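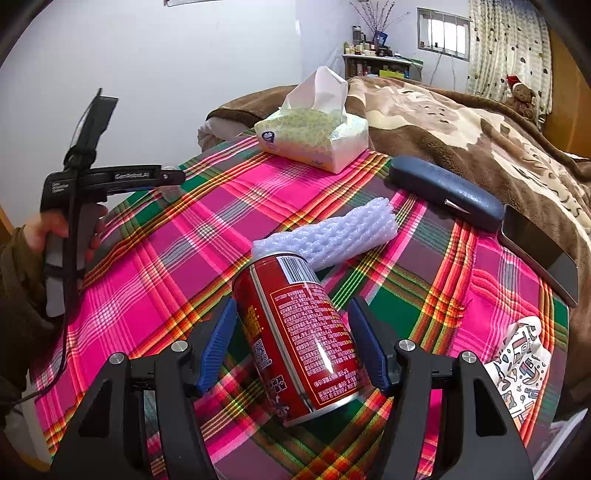 Plallach, 15 Apr 2025

Second morning of readings on the Lindqvist chest freezer. Logger on the middle basket, probe taped into a bottle of glycol so it ignores the lid being lifted. Set point unchanged.

Consumption since the meter was zeroed: 1259 Wh. Higher than I wanted. The compressor cuts in often and runs for short spells, which usually points at the thermostat differential. Widened it by 2 degrees before lunch and cleared the dust off the condenser grille. Will leave it alone for 5 days now.

The Fuvow upright cooler is a different case. Door seal fails the paper test along the hinge side, bottom corner only. Warmed the gasket with a hair dryer and pressed it back into its channel - better, still not good. Asked Didavska for a replacement. They quote delivery in September unless I take the grey one. Took the grey one.

Fan noise on the Fuvow is a bearing, I think. It drops when the motor is tilted. Rated at 1000 rpm on the plate, no spare in the drawer.

To do: relabel the probes, check the drain pan, find the short extension lead.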